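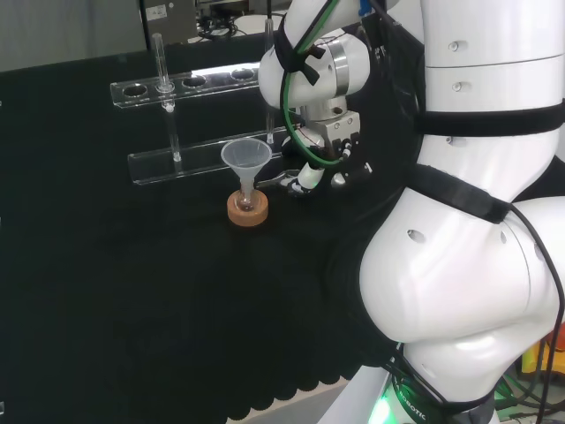
Sat 6 August

The well water at the Altholm house leaves a white crust on everything it touches, and I have finally stopped guessing at how hard it is. These are my notes on measuring hardness at home by titration, mostly so that I can find them again in October when I repeat the tests.

Test strips came first. They change color in wide steps, and two strips from the same pack, dipped in the same glass, gave me readings one full step apart. Kieran Hartley lent me a drop-count kit, which was better, but each drop was worth too much for what I wanted to know. The softener has a dial, and the dial wants a number.

The method I settled on is the ordinary EDTA one. Take a measured sample of water, add buffer to bring it to pH 10, add a little indicator, and run in EDTA solution until the color goes from wine red to blue. With a 0.01 molar solution and a 50 mL sample, each milliliter used equals 20 mg/L of hardness as calcium carbonate. The arithmetic can be done on the back of an envelope.

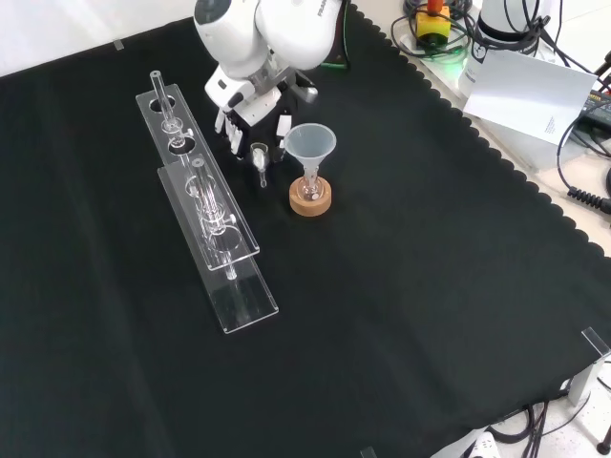 Most of my early error was in the end point. The color passes through purple first, and I kept stopping there. Slow down when the red starts to fade, add one drop at a time, and swirl for several seconds after each. Daylight from a north window is easier to judge by than the kitchen bulbs, which are too yellow.

The second source of error was sampling. Water that has stood in the heater overnight has already dropped part of its calcium as scale and reads low. I now run the cold tap for 15 minutes, fill the bottle to the top, and test the same day. Yvonne Mottram, two doors down on the same aquifer, had been sampling from her hot tap, and that accounts for most of the difference between our results.

Raw well water used 19.6 mL, so 392 mg/L. After the softener it used 0.7 mL, or 14 mg/L. A repeat on the raw water came out at 19.4. I can live with that spread.

The old dial setting was too low for water this hard, which explains the crust on the kettle toward the end of each cycle. I have moved it up and shortened the interval between regenerations to 800 gallons. Salt use will go up. I have written the meter reading, 2998, inside the cabinet door and will work out the salt per gallon when the next bag is empty.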